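Section 7. Setting up the Drultura window-washing pole kit

Read this before you believe the leaflet that came in the tube. The leaflet says "streak-free from the first pass." I have set up a good many of these kits for the Bosholm crews and have yet to see a first pass that didn't need a second look.

What should be in the tube

Pole, in 2 sections with a twist lock between them
Brush head with angle joint
Hose, already threaded through the lower section
Filter cartridge and housing
Bag of washers (you will need these)

If the washers are missing, stop and ask for them. The Kozłowski washers sold as a match fit the tap end but leak at the filter.

7.1 Filter

1. Unscrew the housing by hand. If it won't move, warm the collar with a wet rag. Don't use pliers; the collar cracks.
2. Drop the cartridge in with the arrow pointing toward the pole side. The arrow is molded in the same color as the plastic and is hard to find. Feel for it with your thumbnail.
3. Fit one washer on each side and close the housing until it stops, then a quarter turn more.
4. Run water through to a drain until it stops looking gray. Don't attach the brush yet.

Note: The maker rates a cartridge for 1,260 gallons. That number assumes soft water, and the people printing it haven't met the water in Tristelden. On hard water we change ours at 700 gallons. If you start seeing white dots after the glass dries, change it sooner, whatever the label says.

7.2 Pole and brush

5. Lay both sections on the ground. Never join them upright.
6. Pull the hose up through the top section before you slide the two together. Doing it the other way around can be done, with a coat hanger and a lost half hour.
7. Twist the lock until it clicks. Pull on it. The click means very little; the pull tells you whether it held.
8. Push the brush head on and set the angle joint. For ground-floor windows, start with it nearly flat.
9. Open the tap slowly and check every joint for drips before lifting.

CAUTION: Keep the pole well away from overhead power lines. The grip is sold as "insulated." I would not bet a life on the grip, and a wet pole with a hose in it is no place to test the claim. If there are lines over the windows, don't use the pole there at all.

CAUTION: Don't stand on a ladder with this pole. The whole point of it is staying on the ground.

7.3 First wash

10. Wet the frame and the top edge first. Most of the runs people complain about start at the top edge.
11. Scrub the glass in short strokes, top to bottom, without pressing. Pressing bends the bristles and cleans less.
12. Rinse with the brush lifted off the glass until the water comes down in a sheet.
13. Leave it to dry. Don't wipe it unless section 7.4 applies.

Note on additives: The Drultura catalog offers a rinse booster. We tried it on one side of a building and plain filtered water on the other, and the customer couldn't pick a side. Save your money until somebody shows you better than that.

7.4 When it doesn't come out clean

White dots: the filter is worn out or in backward. See step 2.

Long vertical runs: dirt is washing down out of the frame. Repeat steps 10 and 12. Old wood frames may never stop doing this, and it's fairer to tell the customer that up front than to keep charging for return visits.

Hazy patches: often left over from whatever was sprayed on the glass before you came. A second wash usually clears them. If the haze sits between the panes, the seal has failed and no kit will touch it — walk away from any seller who says otherwise.

Brush marks: grit in the bristles. Rinse the head in a bucket and run a hand through it.

7.5 Putting it away

14. Shut the tap, open the lock, and drain the hose downhill.
15. Take the cartridge out if there's any chance of a freeze. A frozen cartridge looks fine and filters nothing.
16. Store the pole flat. Hung from one end, it takes a bend over the winter, and by April the lock won't close.

Comments on this section 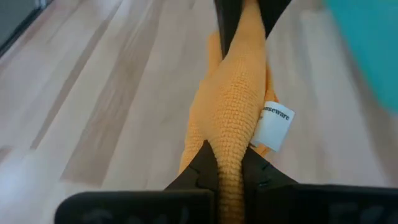
Vignesh Varma: I'd argue with step 13. On shaded north windows I waited most of a morning and still got spots along the bottom edge, with a new cartridge in and the arrow the right way around. Wiping just that last strip dry fixed it. Could you add that to 7.4? Also, my tube came without the washers.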